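Teleop Demo Collection for a Book Shelving Task (Sim)
Final project report, group 7
Jaanus Jõgi, Gunārs Jankauskaitė

1. What we set out to do

Drive a two-armed robot by hand through a simulated tabletop task, record it, train a policy on the recordings. Task: book to the file organizer, one book per slot. Original plan had a second stage with the wooden tray (put something back in it afterwards) but we dropped that in November when we saw how long stage one was taking. The tray stayed in the sim because taking it out meant rebuilding the table layout file.

We used Fornomon for the simulator and our own recording script, which we called Patutness. Leader arms were the lab's. Code is on the course server under our group folder, ask if you can't get in.

2. Setup

Two leader arms on the desk, one person driving both. The leader joint angles get copied to the sim arms, with a bit of smoothing. Grippers are on triggers. Recording starts and stops with a foot pedal, which was Gunārs's idea and saved us a lot of grief, as before that we had to let go of an arm to hit the space bar and the arm would sag and wreck the last second of the demo.

Three views get saved with every demo: one overhead and one from each wrist. While driving you see all three side by side on the monitor. We tried driving with the overhead only. Bad. You can't judge how high the fingers are.
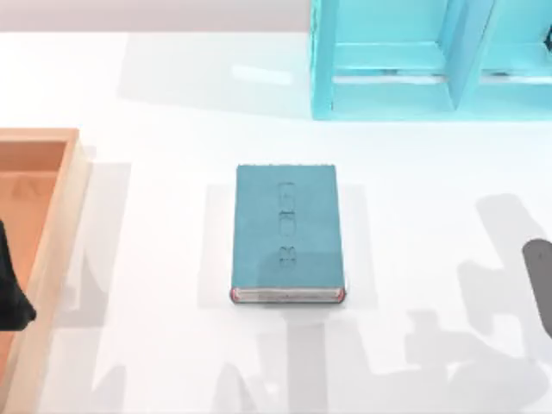
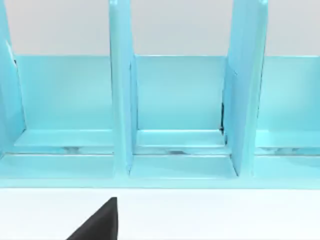
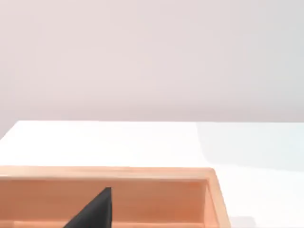
Figure 1. Views from the simulator. First: overhead, book on the table. Second: close view of the organizer slots. Third: close view of the tray corner.

The wrist views took getting used to. Most of what you get is whatever the gripper is pointed at, so if one arm wanders you're looking at wall. Jaanus ended up driving mainly off the wrist view for the last part of the insert and off the overhead for everything else. Gunārs did it the other way round and was slower but dropped fewer books.

3. Collecting the demos

Target was 300 demos. We recorded more than that but threw out the ones where the book was dropped or the pedal was pressed late. Kept exactly 300. Book start position and angle were randomised a little every time, organizer and tray stayed put.

Things that went wrong, in no order:

- Picking up a flat book is hard. Fingers won't go under it. What worked was sliding it with one arm until it overhung the table edge a bit, then grabbing the overhang with the other. Took us about a week to settle on this.
- Early demos had long pauses where the driver was thinking. The policy learned the pauses. We trimmed anything where neither arm moved for over 10 frames.
- Our styles were too different. A policy trained on both of us together would start Jaanus's slide and then try Gunārs's grab. We agreed on one method and re-recorded 50 of the worst ones.
- The smoothing added lag. Turned it down, the arms got twitchy, turned it halfway back up. Left it there.
- Book catching on a divider on the way in. In the sim it sometimes jammed and then shot out sideways. Lowering the contact stiffness helped but didnt fix it.

4. Training

Standard behaviour cloning with action chunking, nothing fancy. Images shrunk before going in, joint angles alongside. We ran it on the Vornolby machine in the lab, overnight mostly, and lost two runs when the disk filled up with old recordings. Check your disk space.

5. Results

The policy gets the slide and grab most of the time. The insert is weak. It lines up with the slot well when the book starts near the middle of the table and gets worse towards the tray side, where we had fewer demos. We didn't notice the demos were lopsided untill we plotted the start positions at the end, should have done that first.

We also tried dropping each camera in turn. Without the overhead it can't find the book at all if the wrists start out facing the wrong way. Without the wrist views it finds the book fine and then bumps the dividers.

6. If we had more time

- Plot start positions every day, fill in the gaps.
- Some sort of force feedback on the leader arms, even just a buzz on contact.
- Record recoveries on purpose. All our kept demos are clean so the policy has no clue what to do after a slip.
- Bring back the tray stage.

7. Who did what

Jaanus: leader arm code, smoothing, most of the driving. Gunārs: Patutness, pedal, training runs, plots. Report written by both, section 3 mainly Gunārs.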